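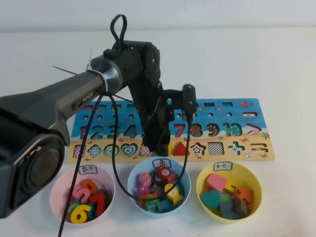

Figure 4. PiPER arm over a puzzle board on a white tabletop.

Section 4. Connecting an External Display to the Tritora Desktop Computer

This section explains how to connect, arrange and calibrate one or two external displays. It applies to all Tritora desktop computers with two USB-C ports on the rear panel. Owners of earlier units with a single display port should refer to Section 9.

4.1 Before You Begin

Confirm that the following items are available:
The display and its own power cord
One Zunden display cable, or another USB-C cable rated for video
The administrator password for the computer

Charging cables supplied with telephones and tablets often fit the port but do not carry a video signal. The system reports this condition as error 1341.

CAUTION: Do not connect a display that shows signs of damage to its power cord or housing. Contact an authorized service center.

4.2 Connecting the First Display

1. Save all open work and shut down the computer.
2. Place the display on a level surface and connect its power cord to a grounded outlet.
3. Insert one end of the cable into the rear port marked 1. The connector may be inserted either way up.
4. Insert the other end into the USB-C input of the display.
5. Turn on the display, then the computer.
6. Wait up to 30 seconds for the desktop to appear.

If the desktop does not appear, press the input button on the display and select USB-C from the list. Some displays return to their previous input after a loss of power.

NOTE: Adapters are supported on port 1 only. An adapter connected to port 2 will supply power but no image.

4.3 Adding a Second Display

1. Connect the second display to the rear port marked 2.
2. Open System Settings and select Displays.
3. Drag the numbered rectangles until they match the position of the displays on the desk.
4. Select the display that is to show the menu bar and click Make Primary.
5. Click Apply. Confirm the change within 30 seconds, or the previous arrangement will be restored.

4.4 Setting Brightness and Color

Allow each display to warm up before calibration. The factory brightness level is 300 nits, suitable for most offices. The automatic setting must be turned off before a manual level can be saved.

1. In Displays, select the Color tab.
2. Clear the box marked Adjust Automatically.
3. Choose the Berrada profile for general work or the Print profile for page layout.
4. Move the slider to the desired level and click Save.

Profiles are stored separately for each user account.

4.5 Updating Display Firmware

Version 41 of the display firmware is required for use with two displays. Updates are delivered through the Tronport utility, found in the Applications folder.

CAUTION: Do not disconnect the cable or turn off the display while an update is in progress.

Section revised 21 February 2025. Technical editor: Shaimaa Bouazza.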